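Subject: Re: [hatirby-sewing] Folding tees for the swap, flat or rolled?
From: Lesego Nkuna
To: hatirby-sewing list

Hello all, and sorry for the long one, I've had my coffee and I have opinions about T-shirts.
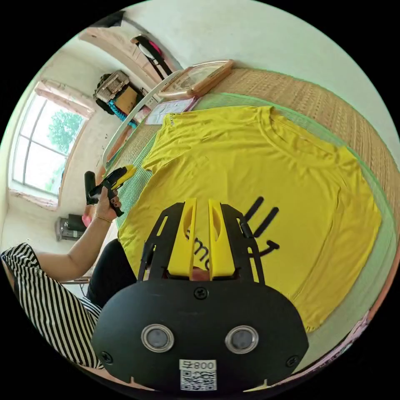

Yellow tee laid out flat on the green and white check, straw mat underneath.

Hamish, I read your message twice, and I think your trouble starts before the first fold. It did for me, for years! My mother folded everything in the air, sort of pinned under her chin, and I did the same until my drawers were a disgrace. What changed things was having a proper place to lay a shirt down. I like a woven straw mat with a cloth over it. The mat keeps the cloth from sliding around on the table, and the checks are wonderful for lining up a hem. You just run the bottom edge along a row of squares and you can see right away whether you've gone crooked. Any gingham-type thing will do, an old tablecloth or a picnic cloth, it doesn't have to be nice.

So, lay the shirt down and smooth it from the collar toward the hem with the flat of your hand. Do the sleeves last. If there's lettering on it, I put that side up while I'm smoothing, then turn the whole thing over before I fold, so the words end up on the outside and people digging through the pile can see what they've got. Fold one side in to about the middle of the shoulder, sleeve back on itself, then the other side the same, and then up from the hem in thirds. With the very small sizes I only fold in half, they go lumpy otherwise.

It goes faster with two, by the way, one on the collar and one on the hem. My niece and I got through a whole bag in June with the window light coming in and hardly noticed the afternoon going by (there was cake, which may have helped).

On rolling: I know Jostavano sells those divided boxes and people love them, and for a suitcase I roll everything myself. For the swap table I'd still say flat. Rolled shirts come undone the minute somebody wants to check the size, and then you have 900 little yellow and blue sausages all over the hall. Flat ones can be flipped through like records.

Could we also agree on stacks of 19 at most? That's what fit in the Sekell crates last time with the lids closed. I tried more and the bottom ones came out with a crease I couldn't get rid of. I can bring 7 crates and the spare cloths, and if anyone has another straw mat they can part with, please bring it along.

Warmly,
Lesego

Hamish Innes wrote:
> Hi everyone,
>
> I've taken on the T-shirts for the swap and I'm already
> losing. The bags from Shehata Street are in my spare room,
> roughly 3,000 pieces if the tally sheet is right, baby things
> included. I've been folding on the bed and they come out
> all different widths, and the stacks lean over by the
> time I get to the top.
>
> Does anybody have a method? Would rolling be better?
> I've seen it done both ways and don't mind which, as long
> as they survive the drive over.
>
> Thanks,
> Hamish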